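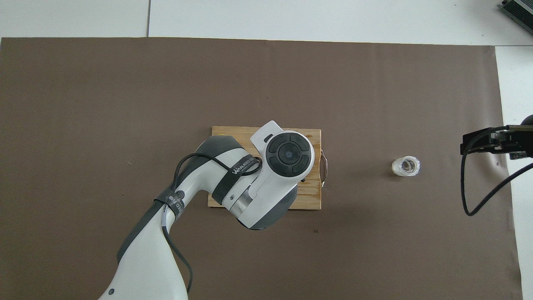

Figura 1 — Braço branco e cinzento-escuro sobre uma placa de madeira.

Relatório de projeto — Migração dos postos da sala Henriques para outro ambiente de trabalho
Lourenço Sequeira e Hnat Zinchenko

Quando começámos, em dezembro, a ideia parecia simples: pegar nos 12 postos Linux da sala Henriques e trocar o ambiente gráfico sem que os colegas perdessem as suas definições. O Hnat já tinha feito coisa parecida no portátil dele e garantiu-me que era trabalho para uma tarde. Não foi, claro, e ainda bem, pois aprendemos bastante pelo caminho.

O primeiro obstáculo foram os ficheiros de configuração escondidos na pasta pessoal de cada utilizador. Num só perfil encontrámos 106, muitos deles restos de programas já desinstalados. Escrevemos então um pequeno script em Bash, a que chamámos Vovine, que copia para um arquivo tudo o que está em .config e depois repõe apenas o que consta de uma lista nossa (atalhos de teclado, disposição do teclado português, impressoras, papel de parede). A lista mudou tantas vezes que acabámos por a pôr no Git.

Numa terça-feira, já perto das sete da tarde, o posto 3 deixou de mostrar o ecrã de início de sessão. Tinham ficado ativos dois gestores de sessão ao mesmo tempo — um descuido meu — e foi preciso entrar por uma consola de texto e desativar o antigo com o systemctl. Desde então o script faz essa verificação antes de mexer em qualquer coisa.

O arquivo de cada perfil não pode passar dos 700 MB, limite do servidor Greldale, e por isso deixámos de fora as caches dos navegadores. Ficou por resolver a escala das letras nos monitores maiores, que continua a perder-se quando se termina a sessão.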